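Visit report: the Nerell finishing hall at Toltby

Nerell opened its Toltby site to visitors on a Wednesday in February. The invitation promised a walk through the whole building, with particular attention to the hall that was refitted last year. The group met at the gatehouse at 9, signed the sheet, and was issued with ear plugs and overshoes. The plugs were needed in the first part of the building only.

The site makes fittings for shop interiors: brackets, rails, drawer runners and a small line of lockable cabinets. Goods inwards is at the north end. Strip and sheet arrive there, are booked in by weight and go to one of 2 racks according to thickness. The racks are labelled by hand. A replacement labelling system has been ordered from Darko, and the guide expected it to be in use by the summer.

From goods inwards the route passes through the press shop. The presses were running, so the explanation was given outside the door, and the group then walked through without stopping. Guarding looked thorough. Walkways are painted and kept clear. The one point I noted against the press shop was the lighting, which is uneven, with a dark patch between the tool store and the scrap bins. The guide agreed and said that it was on the list.

Deburring and washing follow. The wash line came from the company's former works at Nastetau and was rebuilt on arrival. It handles 44 baskets in a shift when it is running normally. Rinse water is filtered and used again, and the filters are changed on Mondays. Questions from the group were mostly about detergent carry-over, and the answers were detailed: conductivity is checked at the last rinse tank, written on a card, and the card travels with the batch to assembly.

The refitted hall comes last and was the main reason for my visit. Before the work it was a general store with a poor roof and a history of condensation in winter. Nerell considered pulling it down. The decision to keep the shell and renew what was inside it saved a good deal of time, although the guide would not be drawn on cost.

Assembly and final inspection have moved in there. The layout was drawn up in 3 versions and the last of them was taped out on the floor at full size before any benches were ordered. I would recommend that step to anyone planning a similar move. According to the guide, it showed that two trolleys could not pass each other at the packing end, a fault that had gone unnoticed on the drawings.

The overhead work deserves a paragraph of its own. Lining, ventilation and lighting were treated as a single job, with one contractor responsible for all of it. Pipes and conduits are run on the surface, so they can be reached without opening up the ceiling. It is less tidy to look at, but a fault can be traced by eye from the floor. The ribbed white lining throws back a fair amount of light. Lamps were positioned to suit the first bench layout and a few were shifted later — a cheap alteration with surface wiring.
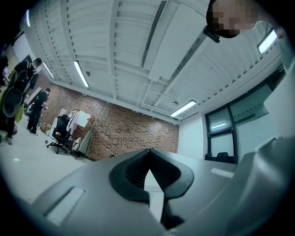
Ceiling of the refitted hall, with the long ventilation slot, surface pipework and tube lights.

Air was noticeably fresher here than in the wash area. Noise was low enough for normal conversation, and the ear plugs went back into pockets. I asked whether the ribs collect dust. They are vacuumed from a tower twice a year, and the grille is done at the same visit.

Final inspection is by sample. Cabinets are opened and shut on a test stand, locks are tried with both keys, and any reject goes back to the assembler with a tag. Packing is in plain cartons. The company has stopped using foam corners and now folds its own from board, which takes longer but has cut the volume of waste leaving the site.

Tea was served in the canteen and there was time for further questions. Parking is limited, and visitors coming by train should allow for a walk of two miles from Toltby station, the last part without a pavement. The next open day is planned for the autumn. Places are booked through the Nerell office, and safety shoes have to be brought along as the site does not lend them.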